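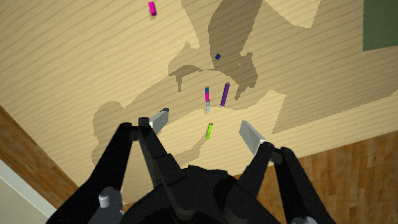
Reading the crosstabs in the Flultitton poll

Posted 10/13/24

The Heitmann poll on the Flultitton council tax question has been passed round a good deal this week, mostly as one number taken from page nine. The full tables are on the firm's site and I have now read them. These are my notes.

The poll asked 2,000 adults across the district whether they would back a higher rise in council tax if the extra money went only to social care. Under the present rules a rise above the set limit needs a local referendum, and the council has to decide by December whether to call one. The headline figure has those in favour slightly ahead. The difference between the two sides is smaller than the stated margin of error, so the fair reading is that the sides are level.

The number being shared is a different one. It is the result for Plullik ward, where support looks much higher than elsewhere. The unweighted base for Plullik is 100. At that size the margin is close to ten points either way, before any allowance for weighting, and weighting makes it wider. Omemov ward has a base of 300 and its figures are steadier, but they are also dull, and I have not seen them quoted.

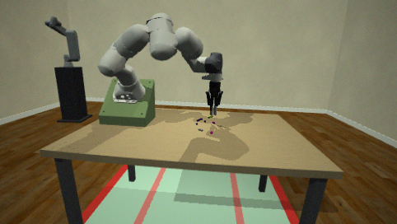
Weighting is by age, sex, housing tenure and past vote. Past vote is the one I would look at twice. Turnout at local elections is low, many people misremember whether they voted at all, and some give their general election vote when asked for their council one. The tables state that past vote was collected in the same interview as the tax question. A panel that had stored the answer at the time would give a better base.

Question order matters too. The tax item came straight after a set of items on care homes and waiting times. Anyone who has just answered four questions on care is likely to have care in mind when the next one mentions it. The tables print the full order, which many firms do not bother with, and I give them credit for that.

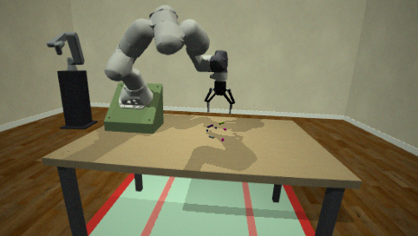

Does the poll tell the council how a referendum would go?

It gives a rough level of support among all adults on the days it was taken. A referendum counts only those who vote, and the published tables have no turnout model.

There is a likelihood-to-vote item near the end, on a scale of nought to ten, but the tax question has not been broken down by it. Older owner-occupiers score highest on that scale and are also the group most opposed. If the two were crossed I would expect the lead to shrink or turn over. I have written to ask for the table.

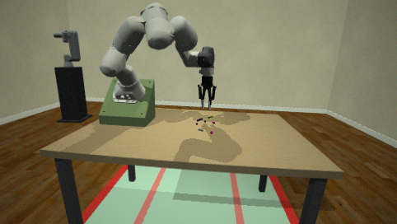

The wording is the last point. The poll says "a higher rise". The ballot paper would have to show the percentage, and the question has its own set form, which does not mention care homes. Support for a rise of no stated size tends to drop once a figure is attached. A second wave using the ballot wording, with the same sample design and the tax item placed first, would be worth more than any further argument over Plullik.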